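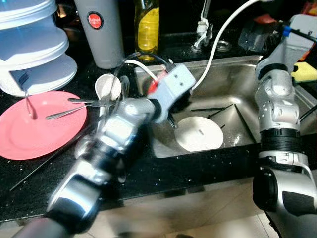
Lillum Extends Low-Flow Faucet Aerator Line to Rental Housing

LONDACH, July – Lillum today announced general availability of the Selness aerator series for multi-unit residential buildings. The series fits standard male and female faucet threads and is installed by hand, without shutting off the supply.

The release follows a field trial in 122 apartments managed by Mrema Housing. Kitchen and bathroom faucets were fitted with the new part and metered for 50 weeks. Across the trial period, 287 service visits were logged, most of them for scale buildup on older fixtures.

"The screen was the weak point in hard-water areas," said Kinga Illés, product engineer at Lillum. "We widened the mesh and moved the flow regulator behind it, so the screen can be rinsed without taking the regulator out."

Mrema has ordered 1,309 units for its remaining buildings. Delivery begins this month and will be completed in two shipments.

"Tenants get a one-page cleaning guide with the part," said Zsófia Gulyás, maintenance planner at Mrema Housing. "Replacement screens will be kept at each building office."

Selness aerators are sold in boxes of 50. Data sheets and thread adapters are available from Lillum on request.

Press contact: Lillum, Londach office

Shares: 14
Comments: 2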